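Desdale Basket Nesting – Failure Subset
README, revision of 9/3/25

Summary

This subset holds the episodes from the Desdale basket nesting task that ended in a fault, plus the successful episodes needed for comparison. The task is to pick up one woven basket and set it inside another, then release it and withdraw the arm. Unnesting is covered in a separate release and is not included here.

The main fault is what the logs call a retained release. The gripper opens, the controller reports an empty hand, and the arm starts its retreat with a strand of the basket still caught on a finger. Depending on where the strand is caught, the upper basket tilts, slides, or lifts out again with the lower one attached to it.

Contents

episodes/ – one folder per attempt, with video, joint states, gripper width and wrist force
labels/ – outcome and fault code per episode
stills/ – single images from the fixed workspace camera
calib/ – camera and force sensor calibration
CHANGES – list of corrections since the first release

There are 100 episodes. Of these, 14 carry the code RR (retained release) and 12 carry the code FS (force stop). An episode can carry only one code. If a retained release led to a force stop, it is filed under RR.

Hardware and control

All episodes were recorded on the Calado cell with a parallel gripper. Motion was generated by the Jellik planner, running its default retreat profile. The fixed camera does not move between episodes. Wrist force is sampled at 1000 Hz and is stored unfiltered.

What went wrong

The release check used gripper width only. Once the fingers passed the open threshold, the state machine moved from RELEASE to RETREAT without looking at wrist force. For boxes and rigid bins this had never caused trouble, and the check was carried over to the basket task without review.

Woven baskets behave differently. Handles made of looped strands can close over a fingertip, and a loose end on the rim can work its way into the gap behind the finger pad. Neither one changes the gripper width by a measurable amount. The force trace does show it, as a slow downward pull that begins in the first part of the retreat.

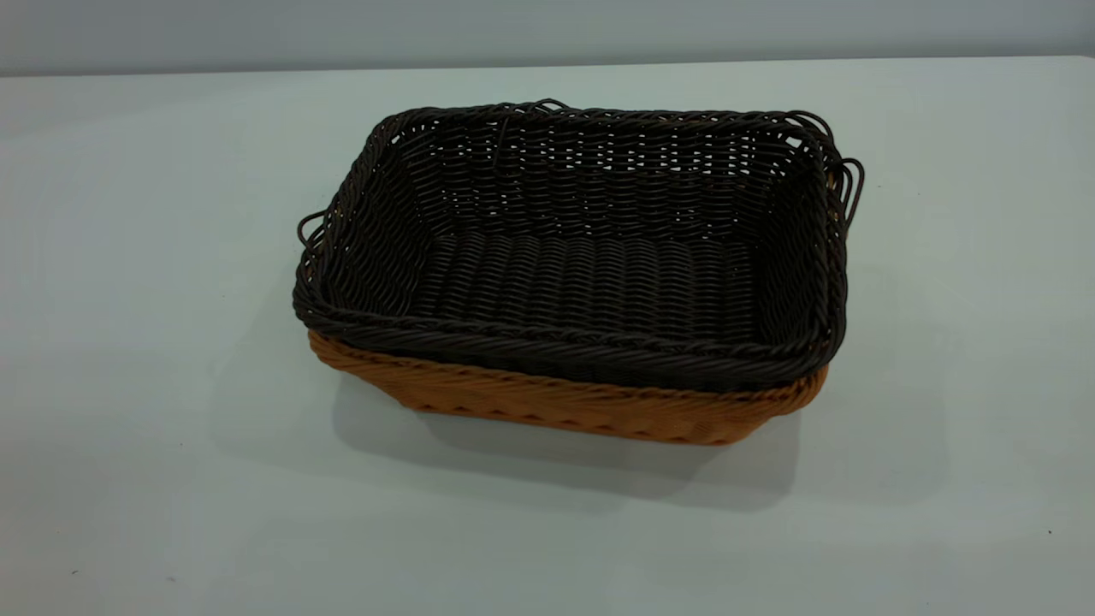 The retreat profile made matters worse. It starts with a short vertical move and then blends into a sideways move toward the home pose. A basket that was only lightly caught during the vertical move would often come free, but the sideways move drew the loop tighter. In most RR episodes the operator pressed the stop before the arm reached home. In the rest, the force limit tripped first.

A second, smaller problem was found during labeling. Between the force stop and the next command, the brake held the arm but the gripper stayed powered. One operator reached in to free a strand in this state. There was no injury, and the gripper did not move, but the interlock should have prevented it. The cell was taken out of use until the gripper supply was wired into the same stop circuit as the arm.

Fixes

1. RELEASE now requires both an open gripper and a wrist force within tolerance of the unloaded value.
2. Retreat is vertical only until the fingers clear the rim. The sideways blend is off for this task.
3. If force rises during the vertical move, the arm lowers, pauses, and asks for an operator.
4. Gripper power drops on any stop.

Fixes 1 to 3 are in the Tustach controller branch. None of the episodes in this subset were recorded with them, so do not use the data to judge the current controller.

Labels

Outcome is judged from the end of the video. An episode counts as nested when the upper basket rests inside the opening of the lower one and the arm is clear of both. An overhanging rim is accepted. A tilt is accepted if the basket is supported on all sides. Handle loops sticking out past the lower basket are not treated as a fault.

The onset of a retained release was marked by hand from the force trace – the video is not reliable for this, as the dark strands are hard to make out against a dark finger pad.

Known issues

- Force offset drifts over a session. Subtract the mean of the idle period at the start of each episode.
- Stills have no episode number. They can't be matched to a force trace.
- Episodes recorded in June use the old field name grip_w in place of gripper_width. The loader accepts both.
- Strand wear was not tracked. The baskets loosened with handling, and later episodes may snag more easily than early ones for that reason alone.

Suggested use

The subset is meant for work on release detection and stop behavior. It is too small and too skewed toward faults for training a nesting policy. Fault rates computed from it do not reflect the rate on the cell.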